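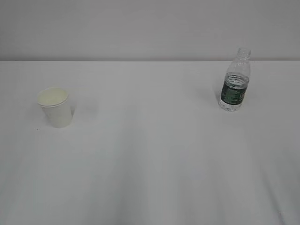

Can the Heydari two-finger gripper handle soft, squeezable things without a force sensor?
Mostly, as long as you keep the grip setting low and put the silicone pads on first.

Heydari Two-Finger Gripper, soft pad kit included
Item 803

I've had this one on my own bench since October, right next to the Gokex three-finger, and I keep reaching for the Heydari (sorry, Gokex fans!). It's light, it bolts straight onto the Planwood arm with the four screws in the bag, and the fingers open to 61 mm, plenty for a paper cup or an ordinary water bottle.

Paper cups are my favorite test because they're so mean. Grab one too hard and the wall caves in, grab it too gently and it slides right out. At a grip setting of 20 I could pick up an empty cup all afternoon and set it back down in one piece. Bottles want more, and I ended up at 44 for a full one with the cap off. Go slow on the lift with those, or you'll be mopping. I was.

The Gokex is better on round fruit and odd shapes, I'll give it that, but it's bulky, and the third finger kept bumping the table when I came in low. My friend Bezawit Tufa runs both off the Flurnonon controller and she likes the Gokex more, so there you go.

Two gripes. The cable is short, so order the extension if your controller sits on the floor. And the pads pick up lint like crazy – wipe them with a damp cloth and let them dry before you start again.

In the box: gripper, two pairs of silicone pads, mounting plate, four screws, hex key, cable.

Spare pads are sold separately. Questions about fit on older Planwood arms go to Leszek Domański at the parts desk.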